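PENROSE, June 18, 2022 - Hotel owners who have been promised robot housekeepers before can see one for themselves at an open day hosted by Stiltader, the lodging services company, in a guest room of the Larkik building.

The machine on show, called Jiler, does one job: tidying litter in an occupied-style room. Stiltader has not bought it and makes no claim that it will save anyone money. The developer puts its speed at 4 items in 7 minutes. We would like owners to bring a stopwatch.

Jiler at work on the guest room floor 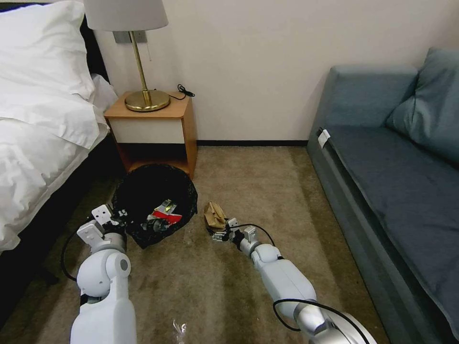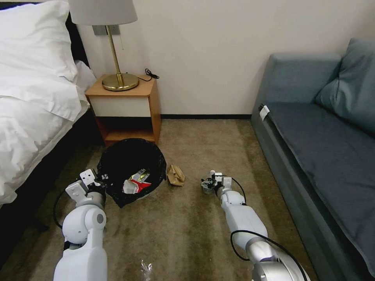

Stiltader looks after 609 rooms and has heard plenty of sales talk about replacing the people who clean them. Our view is that a demonstration should include the awkward stuff. A crumpled paper bag on the carpet is a fair test, and so is the small scrap of clear plastic between the arms, the kind of litter a tired housekeeper still picks up. Beds and bathrooms are not part of the demonstration.

Entry is free to hotel owners and their staff. Stiltader will decide in September whether a paid trial is worth having, and will publish its reasons either way.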